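2 Dec 2024 – bench notebook, two-arm cell

Rules for the cell, second go

Spent the morning with Noreen Jafri going through the old rules sheet we wrote in October, and wow, it reads like it was written by people who had never tried to get anything done (it was me, I wrote it). Half of it gets skipped every day. So I'm cutting it down to what we really do, plus a few things we ought to do and don't.

Still open: Eliécer wants a hard speed cap during setup. I'd rather leave it to whoever has the stop button, but he's seen more pinched fingers than I have, so his version goes in for now. We try it for 2 weeks and then argue again.

What stays from October

Stop button in your hand before the arms get power. In your hand, not on the shelf next to the Etmont box!

One person talks. If two of us are at the cell, the one with the button calls every start and the other one keeps quiet and keeps their sleeves out.

Nobody reaches between the arms while they're live, even if a bottle is about to go over. Let it fall. We can wipe a table.

What's new

1. Log every stop, even the silly ones. Write down which arm, what it was doing and who hit the button. The Jivlow log sheet has 6 columns and we only need 5, so leave the last one blank until I fix it.

2. Cables get checked with the arms parked and again with them stretched out over the tray. I only ever did parked, and that misses the slack. Look at the clip on the forearm, the arch up over the wrist mount and anything hanging near the base. If a loop can lie across a container, re-route it before you run.
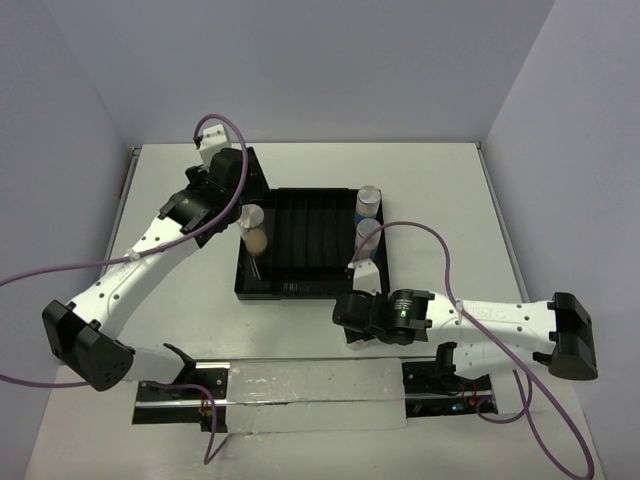
3. Containers go in the side columns of the tray, two on the left and two on the right. Caps on. Anything extra comes off the table before a run.

4. Change one thing at a time between runs. I broke this one on Friday and lost the afternoon to it, so no lecture from me.

To do: ask Noreen where the spare clips ended up, type this up, and get Eliécer to sign it before he goes over to Onley.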